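Course handout - Good practice for mobile robots in furnished rooms
Prepared by Hicham Badawi, with corrections from Sang Dương

A floor check comes before any arm motion. At Skistley we teach it as a separate step, because a robot can pass every joint test and still drive over a cable.
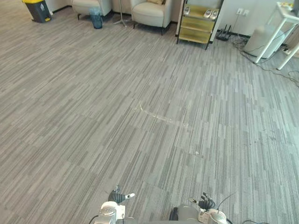

Handout 5, p. 14

Walk the route on foot first. Router cables and power strips should stay by the wall, and any loop that spreads over the carpet must be fixed or marked on the map as a no-go zone. Write the zone in the room sheet before you release the stop button.
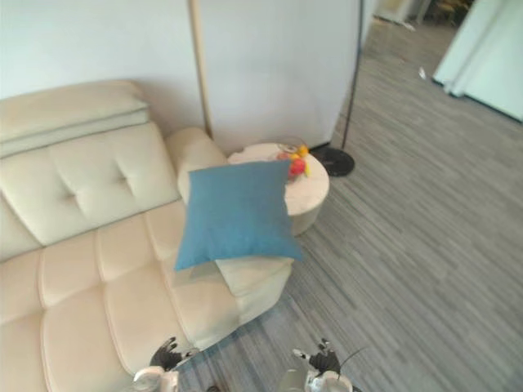 The speed limit near furniture is a house rule, and it is stricter than the one in the Sikora manual. Depth sensors often miss clear surfaces. A glass tabletop, with the floor showing through it, must therefore be entered by hand as a solid box - also when the planner reports free space. Robel Assefa keeps the list of such objects.

## Hands and fingers

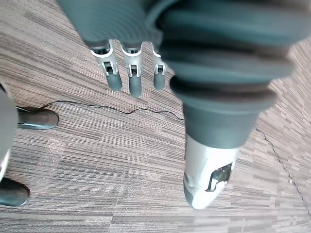
Inspection of the hand is done with the power off, every Tuesday, and signed by two students. Look at each finger hinge and into each fold of the ribbed sleeve on the thick digit, where dust can collect. If a thin cable lies on the carpet under the fingers, move the hand away before you lower it. Never pull the cable out with the robot.

For next time: read section 56 of the Bitcombe notes and bring one completed room sheet.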